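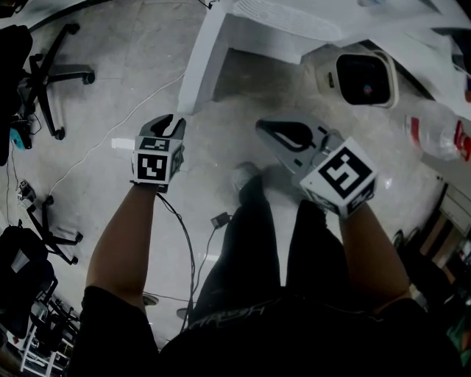
Call for participants: does a sleep app do anything?

Gondemance is looking for adults who sleep badly and are tired of being told to download something about it.

We have read the brochures. Most sleep apps promise a calmer mind within a fortnight, and most of the evidence we could find was written by whoever sells the subscription. Vadero, a wind-down program with bedtime stories and breathing exercises, makes the usual claims. Its makers have no part in this study and haven't paid for it.

We need 100 people in the Calton area. Half will use Vadero each night for 4 weeks. The other half will get a paper booklet of fairly dull advice, such as getting up at the same time every morning and skipping the late coffee. You don't get to choose your group, so please don't ask.

You can take part if you:
are 18 or over
have had trouble sleeping for three months or longer
don't work night shifts
haven't used a paid sleep app this year

Everyone fills in a short diary each morning and comes to 4 visits at our rooms on Mutiso Street. You'll receive a $50 grocery voucher after the final visit. It won't make you rich, and we can't promise you'll sleep any better.

If you're already convinced that apps work, or that they're all rubbish, you're still welcome. Just fill in the diary truthfully.

Expressions of interest close 9th September. Forms are at the front desk, or ask for one to be posted to you.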